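Sleep talk, Stovley library, evening slot
Speaker notes. 2 hrs booked incl. questions, don't run over

Start without hello-my-name-is, Pui-shan does the intro. Straight in with the question: who here woke up before the alarm today? Wait for hands. Wait longer than feels ok.

Then: 168 hours in a week. Everybody gets the same. Eight a night is 56 of them. Most people in the room will say they get that. Ask them to write down last night's number, on the card, no names. Cards on chairs (bring pens!!)

My own story, keep SHORT. Night shifts at the Tunden bakery, six years. Slept with a towel over the window. Thought I was fine. Fell asleep at a red light in February, guy behind honked, went home and cried. Pause. Move on, don't milk it.

Part one. Dark

Light is the big one. Body clock reads light thru the eyes and sets itself by it. Bright morning = clock goes earlier. Bright late evening = clock goes later. That's most of the talk right there, say it twice.

How dark is dark? Ask the room. Streetlight thru thin curtains, the little green light on the charger, hall light under the door. Stand in your bedroom at bedtime, lights off, give it a few minutes, look around. What can you still see? 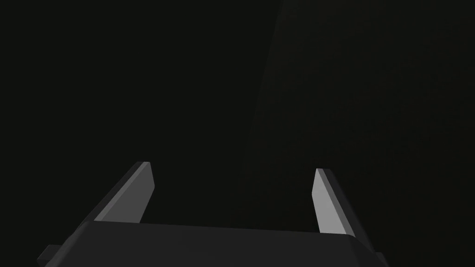 Slide 4: mostly dark.

Cheap fixes: tape over the charger light. Rolled towel at the door. Blackout lining from the fabric place in Cetthorpe, clips on behind what you've got. Eye mask if you can stand one, I can't.

Don't forget the people who get up at night, older folks esp. Dim low light near the floor is OK. Do NOT tell anybody to walk to the bathroom in pitch black. Somebody fell after the last talk I gave on this, not my fault but still.

Part two. The hour before bed

Chia-jung Su's bit, she sent me her notes, credit her out loud. Her line is hands busy, head quiet. Something slow, with an end to it, not a screen. She darns. Her brother sands spoons. Folding laundry counts. Jigsaw counts unless you're the type who can't leave it (me)

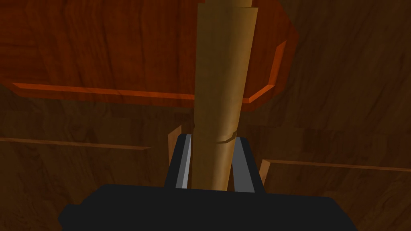 and it has to be boring enough that you can put it down. If you're looking up the next step on your phone you've lost the hour. Set out what you need after supper so you're not hunting for it at ten at night.

Coffee. Someone will ask. It hangs around for hours, more in some people than others. Try a noon cutoff for 2 weeks and see. Tea counts. Cola counts. Alcohol: gets you off to sleep, wakes you at 3. Laugh here usually.

Naps: short, before 3pm. If you can't sleep at night drop the nap first.

Part three. Noise and neighbors

Skip if past the hour mark. Earplugs, fan, talk to the neighbor BEFORE you're mad. Lu Street story, the guy upstairs building shelves at 11pm. I left a note, he moved it to Saturdays — no, say weekends, he reads the newsletter.
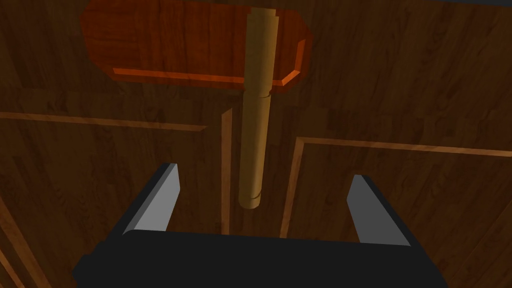

Slide 9: mallet. Not after nine, please.

Close. Collect cards, Pui-shan adds them up while I take questions. Read out the lowest and the highest, nothing else. Nobody gets singled out.

Must say before they leave: snoring with gasping, or sleepy all day no matter what, go see your doctor. I am not a doctor. Say that too.

Handouts by the door, 500 printed, way too many, tell them to take one for a freind. Chairs back against the wall, keys to the front desk.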